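How to Get Deodorant Marks Out of Dark Shirts

White streaks on a dark shirt usually come off without a full wash. Older, stiff buildup under the arms takes longer. Start with the quick method and go on to the soak if you need it.

Turn the shirt inside out and lay it somewhere flat. Rub the mark with a dry, clean sock or a piece of old nylon hose. Use short strokes and keep the cloth pulled tight with your other hand. Shake it out and check it by a window.
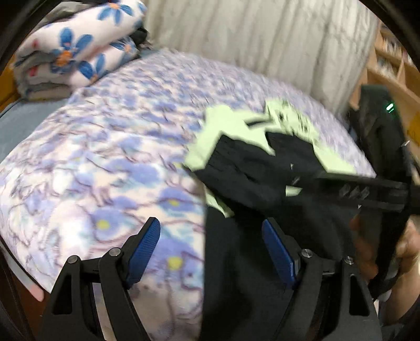

For buildup that feels waxy, mix one part white vinegar with four parts cool water in a basin. Push the underarms below the surface and leave them for 35 minutes. Test an inside seam first if the shirt has a print or more than one color.

Work a small drop of dish soap into the area with an old toothbrush. Go easy on thin knits. Rinse until the water runs clear, then wash on cold with other dark things.

Do not use bleach, and skip the dryer until the marks are gone. Heat sets them. Hang the shirt in the shade and look again once it is dry. A second soak of 20 minutes is usually enough for whatever is left.

Posted by Ayodele Osagie, Oct 8, 2019
Filed under: Laundry, Stains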